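Sarnstead Refurbished Desktop Records

Version 4 data card

Summary

This dataset holds intake and outcome records for 431 desktop computers that passed through the Sarnstead repair benches. Each row is one machine. The records cover what was wrong on arrival, which parts were tested or replaced, and whether the machine was released, stripped for parts or sent to recycling. The set is meant for people who plan refurbishing programs and want to know how much labour and how many spare parts to budget for.

Files

machines.csv: one row per desktop, 19 columns
parts.csv: one row per part fitted or removed, linked by machine_id
faults.csv: the fault code list, with a short plain-language meaning for each
bench_notes.txt: free text, keyed by machine_id, lightly edited for spelling
CHANGES.txt: differences from earlier versions

All files are UTF-8. The CSV files use commas, and any field containing a comma is quoted. Empty fields mean the value was not recorded. A zero is a real zero.

Where the records come from

Machines came in from offices, school libraries and a municipal depot. Most arrived in batches on pallets, a few were dropped off one at a time. Bench staff filled in a paper sheet at intake and a second sheet at release. The sheets were typed up each January and checked against the parts ledger. Rows that could not be matched to a ledger entry were left in, with ledger_match set to no.

Serial numbers, asset tags and donor names have been removed. Drives were wiped or destroyed before any record was typed, and nothing in the set was read from a drive.
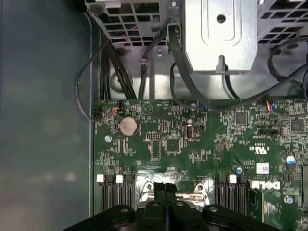

Main columns

machine_id: a number assigned at intake, not reused
case_type: tower, small form factor or all-in-one
maker: as printed on the case, or blank if the label was missing
board_status: ok, repaired, replaced or failed
ram_gb_in and ram_gb_out: installed memory at intake and at release
drive_in and drive_out: hdd, ssd or none
psu_tested: yes or no
fault_1, fault_2: codes from faults.csv, in the order they were found
minutes: bench time, rounded to the nearest 15
outcome: released, parts or recycled

The colour of the case was recorded in version 1 and dropped in version 2.

How faults were coded

The fault list began as the one printed on the back of the Garketti bench sheet, which had 12 codes. Several were too broad. "No power" covered dead supplies, bad front-panel switches and loose cables, so it was split into three in version 3 and the older rows were recoded from the bench notes. Where the notes did not say enough, the row keeps the old code, P0.

A machine with more than two faults lists only the first two. Anything further is in bench_notes.txt if it was written down at all.

Known problems

Bench time is uneven. Some staff counted the time a memory test was running and some did not. We suggest using minutes to compare machines within a batch, and treating totals across batches with caution.

Failed coin cells were often replaced without being entered in parts.csv. The true number is higher than the file shows.

All-in-one machines are under-represented. Sarnstead stopped accepting them partway through because panels were hard to source.

The "recycled" outcome includes machines that worked but were too old to run a supported operating system. Do not read it as a failure rate. Filter on board_status if that is what you are after.

Loading the data

Any spreadsheet program will open the CSV files. In Excel, import machine_id as text or the leading zeros will disappear and the join to parts.csv will fail. The Vandico inventory tool reads the files directly if you choose "generic desktop" as the profile.

Licence

The data may be copied, changed and redistributed, including for commercial use, provided Sarnstead Refurbished Desktop Records is credited and the version number is given. The fault list may be used separately without credit.

Planned for version 5

Laptop records from the Menon depot, in a separate file
A third fault column
Power supply wattage, where the label was legible

Corrections can be sent through the issues page. Please include the machine_id and the column name.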